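4. Who counts as unemployed in Vasside

4.1 The problem of the willing idle

Every definition of unemployment we know of contains two people: one without a job, and one who would like to have one. The trouble is that they are supposed to be the same person, and in our material they often part company. A man who has not worked since spring tells the interviewer that he is looking. Asked where, he names a firm that closed. A woman two streets away says she is not looking at all, and then mentions, while putting on her coat, that she is off to ask at the bakery. By the official form the man is unemployed and the woman is a housewife. We kept the form, for comparison, and we kept the remark about the bakery as well.

The survey covered 574 adults of working age in Vasside, the river district of Clelberg, and was carried out over one long autumn. Respondents were asked the standard questions first: whether they had worked for pay in the past week, whether they had looked for work in the past month, and whether they could start within two weeks. They were then asked a second set of questions, written by us and tested on our colleagues, who complained that these were too easy to understand.

The second set asked what a person did on a normal Tuesday. It is a dull question and it did more for us than any other. People who would never describe themselves as employed told us that on a normal Tuesday they unloaded vans until noon. People who described themselves as self-employed told us that on a normal Tuesday they waited for the phone. A fair number of both lived in the same household, and each felt a little sorry for the other.

4.2 The carton works and after

Vasside was for two generations a place where you left school and went to Nolitz. The Nolitz works made folded cartons and trays, mostly white, mostly for other people's cakes, and it took in school leavers every summer without asking much about their grades. It did not pay well. It did pay on time, and in a district where the other large employers were the season and the weather this was considered a form of luxury.

The works did not close in one go. It shrank, which is harder to study and harder to complain about. The night shift went first, then the apprentices, then the canteen, and it was the canteen that people talked about. By the time of our survey the plant still ran with a small staff, and the district office still listed it as a major employer, apparently out of politeness. We return to cartons, though only briefly, in 4.4.

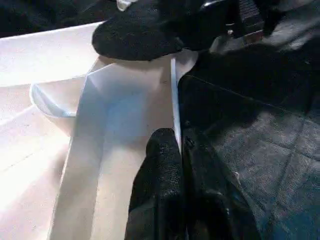 Figure 3. White folded carton held between black robotic parts.

Lumbao objected to this whole line of argument when an early draft was passed around, saying that we had made the works carry too much of the story, that the district had people out of work in the good years too, and that half of the men now blaming the plant had never applied there. A job that closes, the objection went on, is a very handy thing to have almost had. We think this is fair, if a little cold, and we went back to the interviews with it in mind.

The interviews bear it out in part. Of the respondents who gave the decline of the works as the main cause of their own situation, some 25 had never been on its payroll. A few had worked for firms that supplied it, and their complaint stands up perfectly well. Others had an uncle there. We do not think these people were being dishonest. When a district's main employer gets smaller, everyone's chances get smaller with it, including the chances of those who would not have taken the job. A man who always meant to apply has lost something, even if it is only his excuse, and we have no better word than unemployed for what he is now.

Still, the objection points at a weakness in the usual account. Industrial decline explains a rise well. It explains the ordinary level badly. Vasside had workless people when the plant ran day and night, and the older respondents remembered them by name and, in several cases, by debt.

4.3 Training for what

The most common remedy proposed for places like Vasside is training. The respondents had been trained a good deal. Many had completed at least one course through the labor office in Clelberg, and 19 had completed the same course more than once. When we asked why, the answer was usually that the course was heated and the office required attendance at something.

The courses themselves were not bad. Basic bookkeeping, forklift handling, and computer skills at a level which assumed that the learner had never met a mouse were all taught by people who seemed to like teaching. The difficulty lay at the other end. A forklift certificate is useful in a town with forklifts. Clelberg has some, and the drivers are young and in good health.

We asked those who had finished a course whether it had helped them find work. Here the wording of the question turned out to matter more than we would have liked. Asked whether the course had been useful, most said yes. Asked whether anyone had hired them on the strength of it, most said no, and a good many laughed. The labor office asks only the first question. We make no accusation – it is a natural thing to ask, and the answers look very well in a chart.

General schooling fared no better. The complaint that schools turn out clerks for offices that do not want them is an old one, and every generation makes it about the next. Our respondents with the most schooling had in fact found paid work more often than the rest. They had also left Vasside to do it, came back at weekends, and were therefore nearly missing from our sample. We caught two of them at their mothers' kitchen tables and have tried not to lean on them too heavily.

4.4 The work that does not count

If we take the Tuesday question seriously, the picture of an idle district falls apart rather quickly. People in Vasside were busy. They minded children, patched roofs, drove neighbors to the hospital, sold eggs, and repaired the same three cars in rotation. Much of this was paid for, though seldom in money and hardly ever on the day. One household kept a running account with another that went back, by both sides' estimate, to a wedding. Neither could say any longer who was ahead.

A certain amount of this work even grew out of the old trade. Former plant hands fold cartons at home for small bakers in Clelberg, at so much per stack, usually in the evening with the radio on. They do not report it, as the income would cost them their allowance, and the bakers do not report it, for reasons of their own. On the official form both the folding and the folder vanish. The cartons, we can confirm, reach the shops.

It would be pleasant to conclude that unemployment in Vasside is therefore a mistake of measurement. We do not believe this. Odd work fills the day and leaves the rent where it was. The people who did the most of it were also the ones who told us most plainly that they wanted a job, by which they meant a place to go at a fixed hour, a wage at the end of the month, and someone other than their family to be annoyed by. The last of these came up far more often than the literature had led us to expect.

There is also the matter of who ends up doing the unpaid part. Where a man and a woman in one household were both out of work, his Tuesday had a shape and hers had contents. He described his search for work, in some detail. She described the washing, the older relatives, the lunch, and the school run, and was recorded as inactive. We found no household in which this arrangement had been discussed.

4.5 A note on counting

We have ended up with two figures for the district and no wish to average them. The form gives a narrow group of people who are jobless, looking, and ready. The Tuesday question gives a much wider group who are short of work in one way or another, among them people with too few hours, people whose work is hidden, and people who stopped looking when looking began to cost bus fare. The narrow figure is easier to compare with other districts. The wide one is easier to recognize if you live there.

The local administration prefers the narrow figure when speaking of its record and the wide one when applying for funds. We were at first inclined to be stern about this. After a season of grant applications of our own we are less so, and simply ask that whoever quotes either figure say which one it is.

The next section takes up the young separately, as their answers to the Tuesday question were mostly about Sunday.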